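Giltia Island Stamp Trail: Frequently Asked Questions

When is the trail?
It runs for one weekend in May, with ten stations around the island.

Who can join?
Anyone aged 12 and up. Children under 12 need an adult with them.

How much does it cost?
Stamp cards are 200 pesos at the Alel booth by the ferry pier.

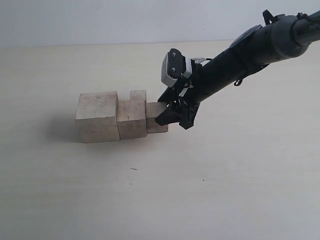
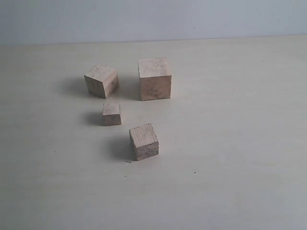 What do I get for a full card?
A full card earns an Idano dry bag while supplies last. We have 2000 to give away.

Can I start at any station?
Yes. The stations can be done in any order.

What if I lose my card?
A replacement is 100 pesos. Stamps from the old card do not carry over.

Where do I turn in my card?
At the Figueiredo tent on the main beach, before 9 p.m.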